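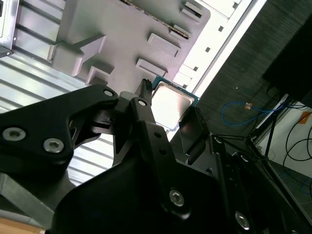

3.2 Trays and fixtures

Processors reach the sorting station in trays and leave it in trays, so the shape of the tray decides much of what can go wrong in between. A bare processor is thin and square, with a metal heat spreader on top and the contacts underneath. It should be held by its edges and set down flat. A part left leaning on the rim of its pocket can be scratched at one corner when the next tray is stacked above it, and the mark is often missed until final inspection.

We compared two layouts supplied by Genovau. The first, which the supplier calls Gosar, is a shallow pocket with a low wall on all sides. The second, Vogler, has raised blocks near the pocket and leaves more open space at the corners. Both were made in light gray plastic. We asked for a matte finish after early trials under the bench lamps, when glare from a glossy sample made the pocket walls hard to judge by eye.

Each layout was used for 20 sessions. A session ended when all the parts had been placed and checked, and the total across both layouts was 3,410 placements. A part was recorded as seated when its four corners lay below the top of the pocket wall, and as tilted when any corner stood above it. Parts that were lifted and put down again were recorded under their first result only.

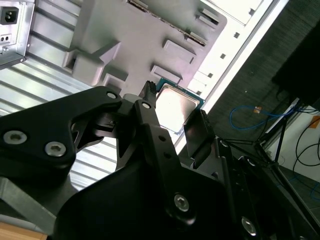
The low wall gave the better result for flatness but was slower to unload. With little room beside the part, it was hard to get a grip on the edge of the substrate without touching the heat spreader. The open corners in the Vogler layout made lifting easier. They also let parts turn a little in the pocket, and a turned part was more likely to catch on the wall as it came out.

Colour mattered more than we had planned for. The green edge of the substrate shows up well against light gray, while the heat spreader can look almost white under a direct lamp. We therefore took the substrate edge as the reference for alignment in all later sessions. Britta Hellwig reviewed the tilted cases a second time using this rule and changed the record for a small number of them, all from the first month of work.

Larger square holders were considered as well. Their walls are thick and stand well clear of the plate, so a part can be found by touch, but the opening has to be matched closely to one size of part. Holders of this type take up more of the plate and were left out of the timed comparison.
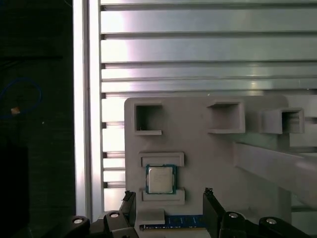 Figure 4. Light gray fixture plate with square hollow holders, mounted in front of aluminum slats.

Cleaning was the same for every plate: a dry brush at the start of the session and a lint-free cloth at the end. Plates were stored upright in a closed Duvix cabinet between sessions.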